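3.2 Recogida de demostraciones con las dos manos

Cuando empezamos con Mesach teníamos una idea bastante ingenua de lo que iba a costar reunir ejemplos. Pensábamos (bueno, lo pensaba yo, Gregor Pringle siempre fue más pesimista) que lo difícil sería entrenar la política y que las grabaciones se harían solas, en los ratos muertos de julio. Pues no. Las 263 demostraciones que usamos en este trabajo nos llevaron más horas que todo el resto junto, y por eso les dedicamos una sección entera en lugar del párrafo de costumbre.

Todo se grabó desde el punto de vista de quien hace la tarea, con la cámara a la altura de la cabeza, y en puestos de oficina de verdad. Nos apetecía mucho salir del laboratorio de Iledbridge, donde la mesa de pruebas es negra, está vacía y tiene una luz que no se parece a la de ningún sitio en el que trabaje la gente. En un cubículo hay organizadores, notas adhesivas, rotuladores, plantas que asoman por encima del panel... y el modelo tiene que aprender a no hacerles caso mientras las manos se ocupan de algo pequeñísimo.
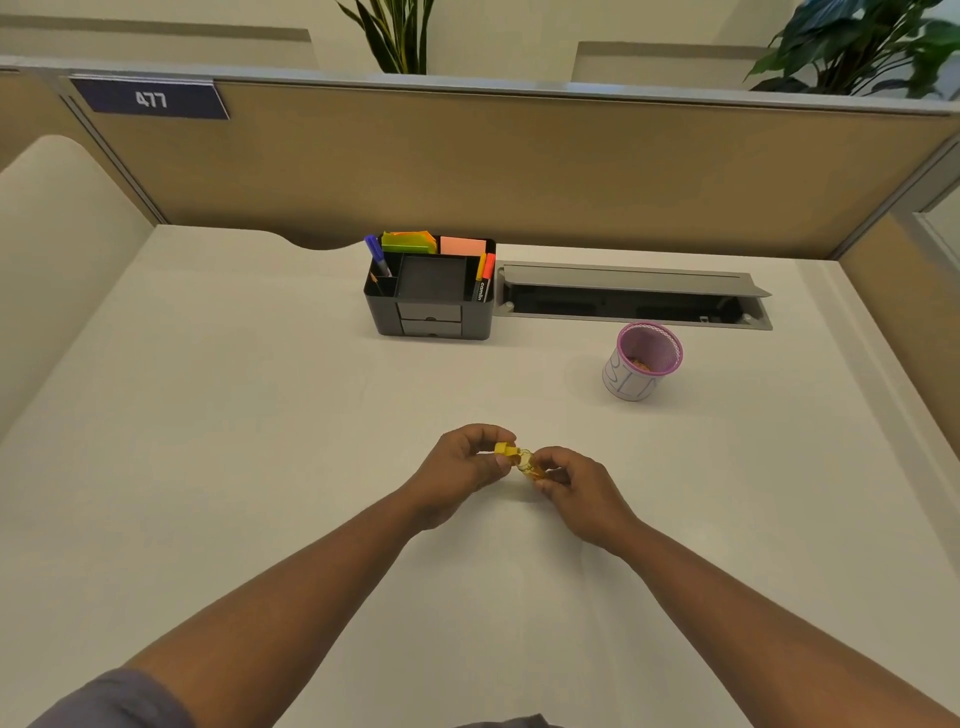

La familia de tareas que más nos interesaba era la de los objetos menudos que se sujetan con ambas manos: una pinza por un extremo, la otra agarra por el contrario, y entre las dos tiran o giran. Para una persona es un gesto tonto. Para nuestro sistema es un horror, porque los dedos tapan casi todo el objeto justo en el momento en que pasa lo importante. Senga Pollock, que diseñó el protocolo de etiquetado, propuso anotar por separado el papel de cada mano (la que sujeta y la que mueve) y dejar una tercera etiqueta, «indeterminado», para cuando no hubiera forma de decidirlo. Al principio me pareció una complicación innecesaria. Luego me puse a anotar yo mismo y la usé muchísimo, así que le debo una disculpa y un café.

Las instrucciones que dábamos eran muy cortas. Pedíamos que cada persona se sentara como se sienta siempre, que manipulara el objeto sobre la mesa y no en el regazo, y que no ordenara nada antes de empezar. Lo último nos costó, ¡todo el mundo quiere recoger su mesa si sabe que la van a grabar! Cada toma duraba 20 segundos y cada sesión tenía como máximo 40 tomas, con una pausa a la mitad. Probamos sesiones más largas y la cosa se estropeaba: los movimientos se volvían mecánicos, siempre con el mismo agarre y el mismo ángulo, y al mirar las trayectorias parecía que habíamos copiado una sola demostración una y otra vez. 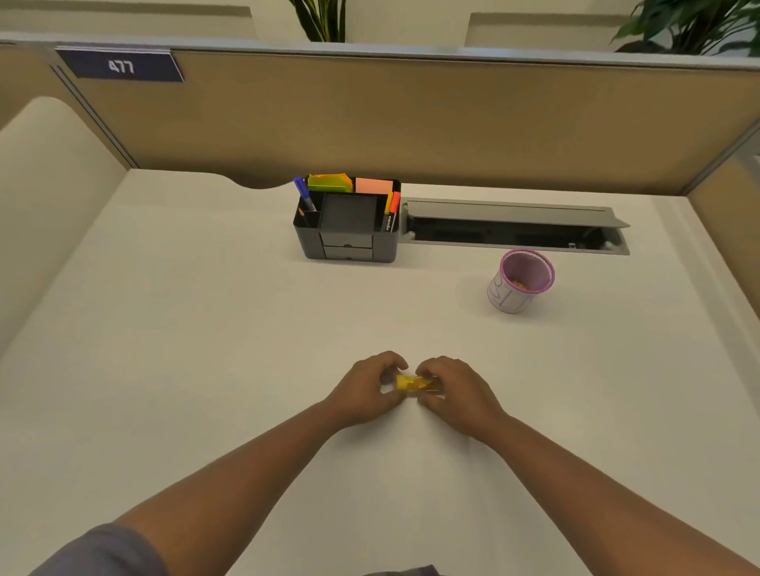 3.3 Anotación y descarte

Para anotar usamos Semple, una herramienta interna que escribimos deprisa y que ha sobrevivido mucho más de lo previsto. Muestra el vídeo arriba y dos pistas debajo, una por mano, y quien anota marca el inicio y el final de cada contacto. La sincronización y la copia de seguridad corrían a cargo de Linix, nuestro servidor de datos, que solo se nos cayó una vez (con una sesión a medio subir, claro; hubo que repetirla).

Cada toma pasaba por 2 anotadores que no veían el trabajo del otro. Si coincidían en el papel de las manos, la dábamos por buena; si no, la revisábamos en grupo. Los desacuerdos se concentraban casi siempre en fotogramas como el de la figura 1. Ahí se distingue bien por dónde agarra cada mano, pero en una imagen suelta no hay manera de saber si el gesto es de giro o de tracción, ni cuál de las dos manos lo está haciendo. Lo discutimos bastante y acabamos prohibiendo etiquetar la acción a partir de fotogramas aislados: hay que ver el clip entero, aunque sea un aburrimiento.
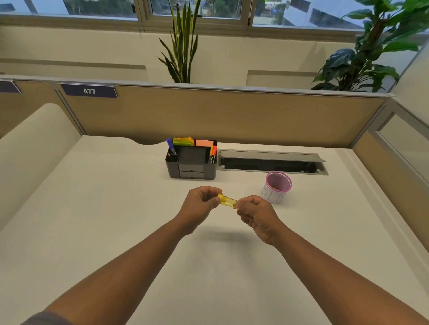

Figura 1. Agarre bimanual de un objeto tubular amarillo y translúcido, visto desde la cámara de cabeza. La mano izquierda pinza la tapa y la derecha sujeta el extremo opuesto.

También descartamos las tomas en las que las manos salían del campo de visión en mitad de la manipulación, algo que pasa mucho cuando la gente se echa hacia atrás en la silla. Gregor quería conservarlas y rellenar el hueco por interpolación. Lo probamos, y el modelo aprendió unas transiciones rarísimas, con las muñecas dando saltitos, de modo que las dejamos fuera. Los fallos de ejecución, en cambio, sí se quedaron: si a alguien se le resbalaba el objeto y volvía a cogerlo, guardábamos la toma completa con una etiqueta de recuperación. En la sección 5 comparamos las políticas entrenadas con y sin esos ejemplos.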